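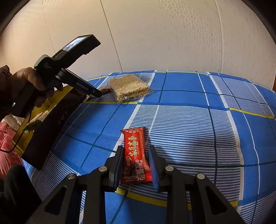

Lining up on the little red snack packet, jaws still open.

Search this site Go

I've had the Werovholm hand-held gripper for most of January now, so it's time for the write-up I kept promising! I've been comparing it with my old Binau, which has served me well through 2,000 grabs (yes, I keep a log).

First thing I noticed was the jaws. They're tall and rigid, and they stay nice and parallel as they come together, where the Binau fingers splay a bit at the tips. For a flat packet on a bed sheet that matters a lot, as the fabric bunches up and you want both sides meeting it at the same time. I did 19 tries on crinkly wrappers and dropped 2 with the Werovholm. The Binau dropped 4, mostly the slippery ones.

The pistol-style handle is comfy, though my wrist got tired before lunch. Igor Procházka has bigger hands than me and loves it, so try one first if you can. The wide view bends straight lines like crazy near the edges, but you do get the jaws and plenty of the bed together, and I'd take that over the Trnka camera's skinny view any day.

My gripe is the cable. It snags on everything!! I'd pay extra for a clip.

Four stars from me. The Gemix controller gets its own post next.

Contact | Copyright Grab Bag Reviews | Back to top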